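Descaling the inner lid of a rice cooker in a shared kitchen
Posted in Household Appliances, Tundomora Residents' Help Pages
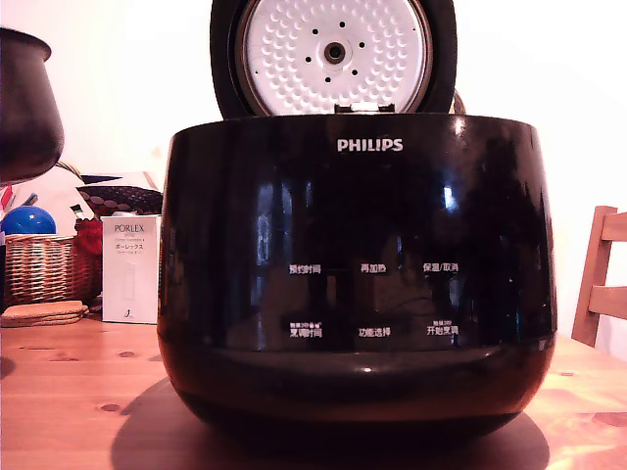 2 min read | 203 views

Residents of our building share one rice cooker. In October the rice began to carry a stale smell, although the bowl is washed after each use. May the inner lid be cleaned with vinegar, and how often should this be done?
Prapai Sombatkul

Stale smells usually come from starch left on the lid plate and around the steam valve – the bowl is seldom at fault. Unplug the appliance and allow it to cool. Consult the manual to confirm whether the plate and valve can be taken off. If they can, soak both for 35 minutes in warm water with a little white vinegar, rinse them well and dry them fully before refitting. If the plate is fixed, wipe it with a damp cloth dipped in the same mixture. Abrasive pads should not be used. In a shared kitchen, a weekly clean is advised.
Nassar Home Services

We use lemon juice. It works just as well and smells nicer.
Idia

Further to the above, residents are reminded that cooked rice should not be left in the cooker overnight. The lid should be left open until the inside is dry. Ours smelled for months until we stopped closing it straight after washing.
Sterkov House Office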